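Wandora Table Client, version 5.14

The Wandora Table Client is the download software for the Palaniappan card room network. It runs cash games, sit and go tables and scheduled tournaments from one lobby. Version 5.14 replaces all earlier 5.x releases and installs over them without removing hand histories or player notes.

Release date: 24/04/2021
Developer: Gasach
Install size: 29 MB
License: free with a network account

Game types
Hold'em (limit, pot limit, no limit)
Omaha and Omaha hi-lo
Seven card stud
Five card draw

Table display
Tables can be resized from the lower right corner and keep their proportions. Bets, pots and stacks are shown in the currency of the account. A player whose account is held in another currency sees converted amounts, rounded down to the nearest cent; the wager itself is always settled in the table currency. Conversion can be switched off under Options, Display, Amounts.

The four-color deck is now the default. Users upgrading from an earlier version keep whichever deck they had selected.
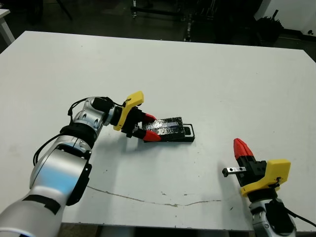
Bet controls
The bet slider moves in steps of one big blind. Holding the Shift key changes the step to one small blind. Four preset buttons can be assigned to fixed amounts or to a fraction of the pot, with separate values before and after the flop. Presets that exceed the player's stack are treated as all-in and require a second click.

Hand histories
Histories are written as plain text, one file per table per session. The file format has not changed since 2009, so most tracking programs read it without an import filter. Tournament summaries are stored in a separate folder. The client keeps 14 days of histories by default and deletes older files at startup. Set the value to 0 to keep everything.

Connection
If the connection drops, the client tries to reconnect every five seconds. The time bank starts automatically for a disconnected player in tournaments. In cash games the hand is folded when the action timer ends, unless the player is already all-in.

Regional availability
Real money tables are offered only where the network holds a license. Accounts registered elsewhere can open the play money lobby, which uses the same software and the same table limits on display.

Known issues
The Dovholm table theme does not show the dealer button at the smallest window size. A corrected theme file is planned for May.
Sound alerts may play twice when two tables require action at the same moment.
The lobby filter for stud games resets after logout.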